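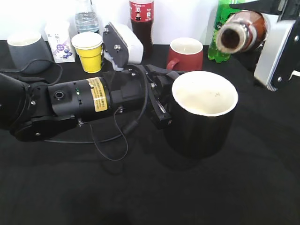 September, 16:40

Clundholm v Oltwood, play-off tracking data. Second pass.

Reloaded the first-half file after Pravesh Oosthuizen found the clock offset. The optical feed starts 2 seconds before the tip-off, so every possession was being cut in the wrong place. Shifted the lot and ran the splitter again. It now gives 1,264 usable segments across the series -- short cuts and dead-ball jogs left out.

Main job today was the Iso tag. The old rule called it an isolation if one player held the ball for long enough with no screen near him. That catches far too many of Lozano's possessions, where he is only waiting for the shooters to get to the corners. Added a condition that he has to drive or shoot before passing. Checked 200 by eye against the video and 17 were still wrong, nearly all of them late in the clock.

Left to do:
- late-clock cases, probably a separate tag
- Oltwood's zone in game three. The defender matching goes to pieces whenever they switch into it
- ask Pravesh whether the bench side of the court is still drifting towards the baseline

Old tags are kept in the same folder with the suffix _prev. Please don't use them for the shot charts. The charts sent to Clundholm before the offset fix need doing again, first half only -- second half timings match the scorer's sheet.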